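Removing old label adhesive from clear plastic cups without clouding them

Posted in Cleaning and Household by ulside_kitchen, 26 April 2025

I have 17 clear plastic cups with printed paper labels that I want to reuse for seed starting. The labels peel in strips and leave a gray, tacky film. Acetone turned the first cup milky. The recycling mark on the base is worn off, so I can't identify the plastic. 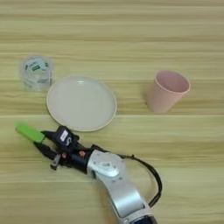
Water alone did nothing after 40 minutes. Is there a solvent that is safe on an unknown clear plastic?

Afshin Babaei

Milky after acetone suggests polystyrene, though PET can haze too. Avoid acetone, nail polish remover and citrus cleaners. Proceed as follows.

1. Peel off the dry paper. Leave the film.

2. Rub cooking oil into the film with a fingertip and wait 2 hours. Do one cup first and check it for haze.
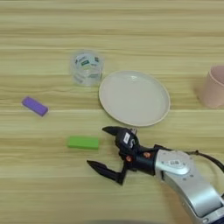

3. Roll the softened film off with a cotton cloth. Do not use a blade or a scouring pad.

4. Wash with dish soap and lukewarm water. Repeat if the surface still feels slick.

The clouded cup can't be restored, but it will still hold soil.

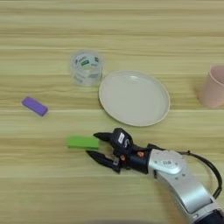 Heat is the other variable. Some clear plastics soften below 80 °C, so the dishwasher is out, and so is a hair dryer held close. A clear cup wrapped in printed labels, with gray and white areas and small dark text, may have the ink directly on the plastic in places. Oil will not lift that. Scratch a corner with a fingernail: paper raises a fiber, ink does not.

corrigan_dan

Rubbing alcohol worked on mine. Different cups though. 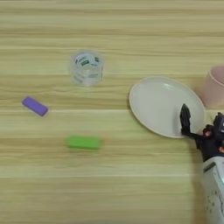 hasberg22

Leave the labels on and write the variety over them in paint marker. Seedlings don't need a clear wall. You do need drainage holes, and those crack if you push a cold nail through, so drill them slowly with the cup upside down on scrap wood.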